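4. Setting Up the Towel Task with the Hand-Held Grippers

This section assumes that both grippers have been assembled and wired (Section 2) and that the marker plates have been calibrated (Section 3). Do not start with uncalibrated plates. The tracker will accept them without a warning, and the recording will be useless.

4.1 Preparing the table

1. Clear the tabletop of tools, spare screws and tape. Small shiny parts confuse the tracker.
2. Place the basket on the left side of the table with its long side toward you.
3. Lay one towel to the right of the basket. It does not have to be flat or clean.
4. Route each gripper cable away from the table edge and leave enough slack to reach the far corner of the table with the arm extended.
5. Connect both cables to the Brirkuver hub. The left gripper goes to port 1 and the right gripper to port 2.

CAUTION: Keep fingers out of the jaws when the hub is powered up. The jaws close once during the self-test.

4.2 Checking the signals

1. Start the logger and wait for both channels to report.
2. Open and close each gripper fully. The reading should run from 0 to 1000. If it stops short, repeat the travel calibration in Section 3.4.
3. Turn each marker plate toward the head camera and confirm that the tracker locks. The two plates are different shapes and must not be swapped between grippers.
4. Roll your sleeves or fasten the cuffs if they fall over the grips. A loose cuff can catch in the trigger linkage.

4.3 Recording a fold

1. Pick up one end of the towel with each gripper. Close the jaws on at least two layers if the edge is frayed — single threads slip.
2. Raise both hands evenly until the strip between the jaws is taut. Stop there. Further pull loads the jaw pads and shifts the plates on their mounts. 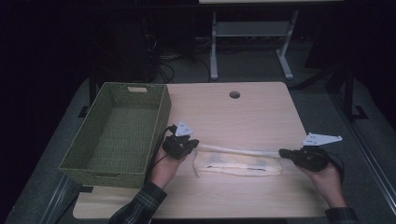

Chaiwat Hemmin disagrees with the order of these two steps, and writes in the build log that he tensions the cloth with the right hand only and keeps the left one still, which in his Haugland build gave fewer dropped grips. Either method can be used. Do not mix them within one session.

3. Hold the tension for 2 seconds so that the logger can mark the start of the fold.
4. Lower the towel, fold it, and place it in the basket.
5. Open both jaws fully before moving your hands away. A half-open jaw drags the cloth back out.
6. Press the foot switch to close the take.

NOTE: Takes longer than 13 seconds are split into two files by the default Ukham settings. Change the limit in the logger settings if your folds are slow.

4.4 Fault codes

Code 353 — a marker plate was lost during the take. Discard the take and check that a sleeve or the towel did not cover the plate.

Hub light blinking — cable fault. Power down, reseat both plugs, and repeat 4.2.

Jaw reading drifts with the gripper closed — worn pad. Replace it with the Nulteck pad or cut a new one from the template in Appendix B.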